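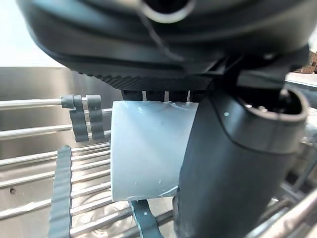 Dela Yakubu asked us why the kitchen drain gurgles when the sink empties, and whether something is living down there. Nothing is living down there. The sound is air.

When you pull the plug, water runs down and air has to come up to take its place. The two pass each other in a narrow pipe, and the air comes up as bubbles. Each bubble makes a small noise when it breaks.

The bend under the sink

Open the cabinet under most kitchen sinks and you will find a pipe shaped like the letter U. It is called a trap. After the sink empties, a little water stays in the bottom of the bend.

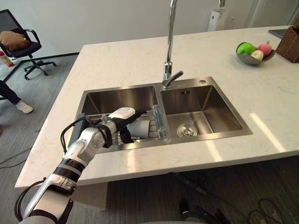 That water works like a stopper. Sewer pipes hold smelly gas, and the gas can't easily push past it. If a sink isn't used for a long time, the water in the trap dries up and the smell gets into the room. Running the tap for 30 seconds fills it again.

Things that drop down the drain often get caught in the bend too. Herman Ginting wrote in July to say that his mother got a ring back that way.

Why grease is a problem

Hot grease is runny, so it pours easily. Farther along, the pipe is cool. The grease turns hard there and sticks to the sides, and bits of food stick to the grease. Ask a grown-up to let it cool and put it in the trash.

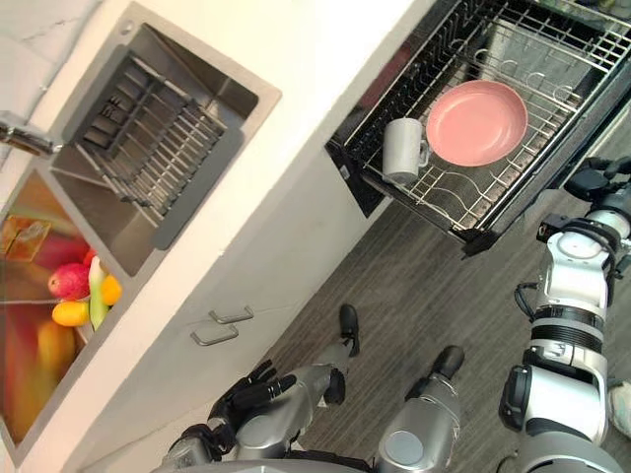 Where the water goes next

From the trap, the water flows into a bigger pipe in the wall or floor. It meets the water from the bathtub and the toilet, and all of it goes out to the sewer under the street. Sewer pipes slope gently downhill so the water keeps moving. In the town of Rahman, the water travels nearly 9 miles to the treatment plant. There it is cleaned before it goes into the river. 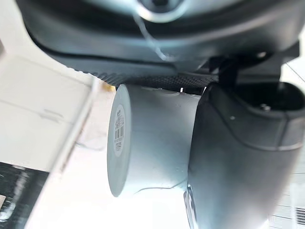
Holding a grey cylinder.

Words to know

Trap: the bent part of a drain pipe that holds water.
Sewer: a pipe under the street that carries used water away.

Last updated: July

Contact us | Copyright Sevum Kids | Back to top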